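Type to search the FAQ Go

The Sarkero Gripper: Questions I Keep Getting

July 29, 2018
Posted by the Sarkero builder

What is Sarkero?

It's my hand-held gripper! Two black fingers, a pair of ribbed magenta pads behind them, white mounting blocks, and you carry the thing around and pick stuff up with it. I started it on my kitchen counter and moved it to the shared workshop at Kornville when the counter lost the argument (glue, mostly). One day I want the same fingers on my Brunden arm, but the arm is still in a box.

Why hand-held, if you're after a robot?

Cheaper and faster. I can change a finger angle in the evening and try it on real objects the next morning, without touching any motor code. My hand does the arm's job for now, and it's a pretty good arm.

Why are the pads ribbed?

My smooth ones let go of anything rounded. I went through a silly number of rib spacings and the closely spaced vertical ones are my favorites so far. The magenta was the spool I had loaded. I've grown fond of it and I'm not switching.

What do you practice on?

Whatever is lying around, really, as long as it's small and won't break my heart if I drop it. Rounded black things about the shape of a computer mouse are a great test, because there's no flat side to grab and you have to come in nice and low. I like working over a table in a big bright room too, much better light than the workshop.

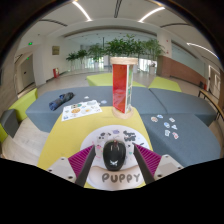
Trình wrote in the comments that I should quit fussing with the pads and look at the finger tips, that a rounded object will always squirt forward if the tips close before the base does, and that two degrees of extra toe-out fixed it on a build just like mine. I tried it on the spare set the same night. Good call! It's going into the next version.

How many grips have you logged?

2458 attempts in the notebook so far, and 446 of those went down as drops. Most of the drops are from the smooth-pad days (ugh). I'm not counting the ones where I sneezed.

Can I get the files?

Yes, in August, once I've redrawn the mounting blocks. The screw holes are too close to the edge and I've cracked a few tightening them. If you're printing from the old drawings, go easy with the screwdriver and stop as soon as it feels snug.

Do I need a fancy printer?

Nope. Mine is the workshop's oldest one and it makes a noise like a goose. Print the blocks slowly, keep the ribs facing up, and clean the strings off with a craft knife before you fit anything.

Will you sell me one?

Not right now, sorry! I have 2 working sets and I need both of them. Leave a comment if you get stuck on your own and I'll answer when I'm back at the bench.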